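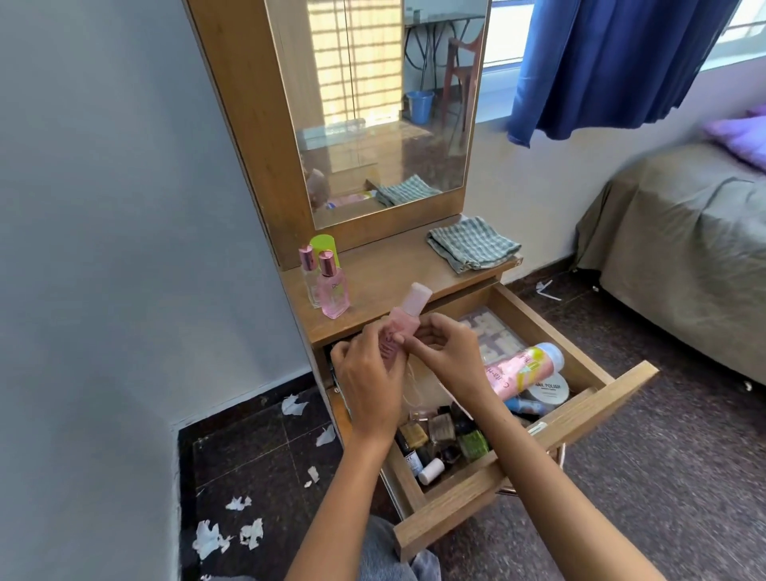
Banafsheh Parsa told us in our first week that the robot would only ever be as tidy as we were, and that if we fumbled a drawer a hundred times it would learn to fumble too. We wrote it on the whiteboard and it stayed there until March.

Our project was called Plando, and the task was sorting a dressing-table drawer: pick up a bottle, turn it so that it can be gripped, and put it back where it belongs. It sounds like a small job. We loved it because it is full of awkward things! Caps are slippery, tubes roll, and small bottles hide behind bigger ones.

We showed the task in two ways. The first was by hand, with the view taken from head height, so the program saw both hands and whatever they were holding. The second was by remote control, with one of us moving two handles in the next room and the arms copying us. We recorded 300 runs by hand and 87 by remote control. The second number is so much lower because driving the arms is slow and tiring (Marjan managed the longest session and then couldn't hold her tea).

What surprised us most was how much the left hand matters. People steady a bottle with one hand while the other does the fiddly part, and they do it without thinking. In our early remote runs we kept forgetting the second arm altogether, and bottles spun round in the gripper. Once we made a rule that one arm holds before the other one twists, the runs looked far more like the hand ones.

We then trained on the hand runs first and added the remote ones afterwards. In 100 test tries the robot put the right bottle back 87 times, which made us cheer loudly enough to be told off. Most of the misses were small bottles standing close together. Shiny caps in strong sunlight also gave it trouble, and we haven't solved that.

Next term we want to reach 1000 hand runs, using more rooms and messier drawers. Marjan Bakhtiari is already writing the new task list.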